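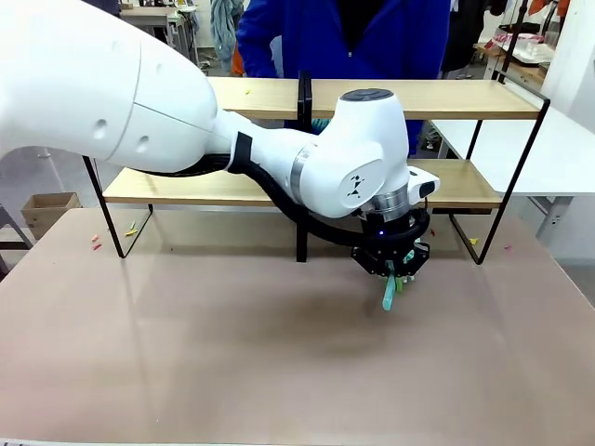
Guides > Data Collection > Section 4

4. Recording examples for the surface-cleaning task

Published July 22, 2024 by Teodor Crăciun

This section covers the recording of demonstrations for the Zuscombe cleaning task. It assumes that the arms have been installed and calibrated as set out in Section 2, and that the operator has completed the practice session in Section 3. Recording is done by two people: an operator, who guides the arms, and a supervisor, who resets the table and stays within reach of an emergency stop.

4.1 Before the first recording of the day

1. Switch on the arm controllers and wait for both to report ready in the Berov console.

2. Open a new session. Enter the operator's initials, the task code and the layout number from the printed sheet. The console will not record until all three fields are filled.

3. Clear the camera lenses of dust with a dry lens cloth. Do not use spray.

4. Check the live view from every camera. The table surface must be in view from the fixed camera, and both fingertips must be in view from each wrist camera.

5. Press and release each emergency stop in turn. Confirm that the console shows a stop for each press, then clear the fault.

6. Run the joint check. If any joint reports an offset larger than the limit on the calibration sheet, repeat Section 2.6 before going on.

CAUTION: Do not clear a stop while anyone has a hand over the table. The arms hold position when the fault is cleared, but a gripper may close to its last commanded width.

4.2 Setting out the table

Layouts are drawn up in advance so that the learning system meets a wide spread of starting positions. A layout gives the place of each large item and the area in which the small debris is to be scattered. It does not give an exact position for each piece of debris.

1. Place the large items to the layout sheet.

2. Drop the debris from hand height. Do not arrange it. Pieces that land on a shelf board or against a leg are to be left where they fall.

3. Place the cleaning tool in its starting position.

4. Step back behind the line and call "clear".

Note: Change the layout after every 2 accepted episodes. Longer runs on one layout add little to the training set and make the trained policy more likely to fail when an item is moved.

4.3 Gripping the tool

The grip sets the limits of everything that follows in an episode. A tool held too near its head leaves no clearance between the fingers and the surface, and one held too near the end of its handle will turn in the grip when it meets resistance.

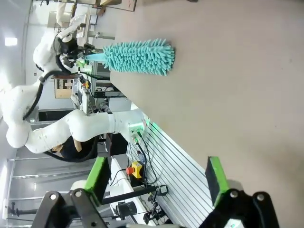
Grip width is set per tool in the Berov console and should be checked whenever a tool is replaced. The default profile suits rigid handles of even thickness. Slim handles need the narrow profile, and the microfiber duster is one of these: its light-blue handle is far thinner than the shaggy head, and the fingers should close on the handle alone. Strands caught between the pads change the closed width and will give a false reading in the grip log. If this happens, open the gripper, free the strands and start the episode again.

1. Bring the gripper to the handle at low speed.

2. Align the pads with the length of the handle.

3. Close until the console shows a steady grip value, then hold for one second.

4. Lift clear of the table before turning the wrist.

Note: A missed first attempt need not end the episode. Open, back off and try again. Recoveries of this kind are useful to the learning system and should be kept, provided that they are tagged (see 4.5).

4.4 Recording an episode

1. Bring both arms to the home position.

2. Press the left pedal to start. Wait for the tone before moving.

3. Carry out the task at an even pace. Avoid long pauses — the trained policy will copy them.

4. Move debris in short strokes towards the collection area. Lift the tool between strokes.

5. When the task is complete, or cannot be completed, return both arms to home.

6. Press the left pedal again to stop.

An episode longer than 112 seconds is closed by the console and marked as overrun. Overrun episodes are stored but left out of training by default.

CAUTION: The cable on each arm needs slack at the wrist. Do not turn the last joint through more than one full turn in the same direction. If the cable draws tight, stop and unwind the joint by hand control.

4.5 Marking episodes

Mark each episode as soon as it ends. Marks made from memory at the end of a session have proved unreliable.

Accepted: task completed, no contact fault.
Accepted with recovery: task completed after one or more failed grips or strokes.
Failed: task not completed. Keep the recording.
Void: a person entered the work area, a camera dropped out, or the wrong layout was used.

Void episodes are deleted during the nightly copy to the Khattak store. There is no undo after the copy has run.

4.6 How many episodes to record

The target for a new task is 1,000 accepted episodes, with recoveries included in the total. The first Zuscombe set closed at 1,442, the excess being made up of extra layouts requested after the first round of training. Share the work between at least three operators. A set recorded by one person tends to carry that person's habits, such as always approaching a handle from the same side.

4.7 Closing the session

1. Remove the tool from the gripper by hand control and place it on the table.

2. Send both arms to the rest position.

3. Close the session in the console and check that the episode count agrees with the paper log.

4. Sweep the debris into its tub. Replace any pieces that are crushed or torn.

5. Switch off the arm controllers. Leave the storage machine on for the nightly copy.

If the two counts disagree, do not edit either one. Write the difference in the log and report it before the next session.

Related sections

Section 2: Installing and calibrating the arms
Section 3: Operator practice session
Section 5: Reviewing and trimming episodes
Section 6: Sending a set to Rullent for training
Berov console: list of fault codes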